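Einmal alles raus, bitte

Wer mich kennt, weiß: Ich kann keine Schublade öffnen, ohne dass mir etwas entgegenkommt. Gummibänder, Garantiescheine, ein einzelner Schnürsenkel. Im April hatte ich genug und habe mir vorgenommen, 12 Wochen lang jeden Morgen um 7 eine Ecke der Wohnung auszuräumen, noch vor dem Kaffee (großer Fehler, den Kaffee braucht man!).

Angefangen habe ich im Flur, bei dem alten Schrank von Vorkwood, den ich gebraucht gekauft und nie ganz gefüllt bekommen wollte. Tja. Nach einer Stunde saß ich zwischen 36 Stofftaschen und las Postkarten aus Navarro, statt irgendwas wegzuwerfen.
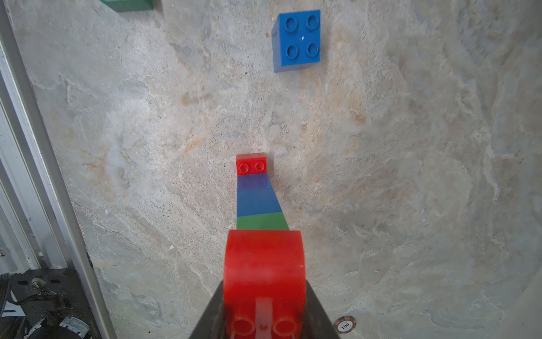

Grün, dann Blau: Bausteine schön hintereinander

Meine größte Schwäche sind Kartons. Gute Kartons! Die kann man doch noch brauchen, für den nächsten Umzug oder für Geschenke, und so stapeln sie sich bei mir bis unter die Decke. Den vom Rirnico-Wasserkocher habe ich länger als den Wasserkocher selbst. Inzwischen dürfen drei bleiben, der Rest wandert ins Altpapier, und ich gucke dabei einfach weg.
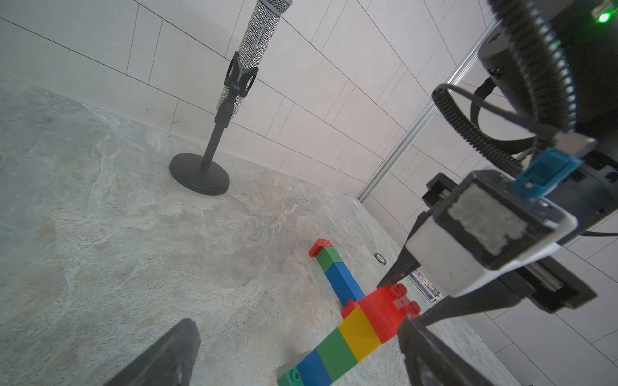 Beim Ausmisten scheitere ich ja meistens an den Sachen, die noch völlig in Ordnung sind. Kaputtes geht leicht, Hässliches auch, aber was ist mit allem, was glitzert? So ein Mikrofon voller Strasssteinchen, mit Tischständer, könnte ich niemals weggeben, und wenn ich noch so schief singe. Bei großen bunten Bausteinen werde ich genauso schwach. Für solche Fälle habe ich jetzt eine Kiste, auf der „Später“ steht, und die ist leider schon ziemlich schwer.

Auf dem Flohmarkt in Sarnard habe ich dann immerhin 80 Euro eingenommen, vor allem mit Geschirr und zwei Lampen. Ich war so stolz! Auf dem Rückweg kam ich am Nachbarstand vorbei, und jetzt steht bei mir im Flur ein Schirmständer.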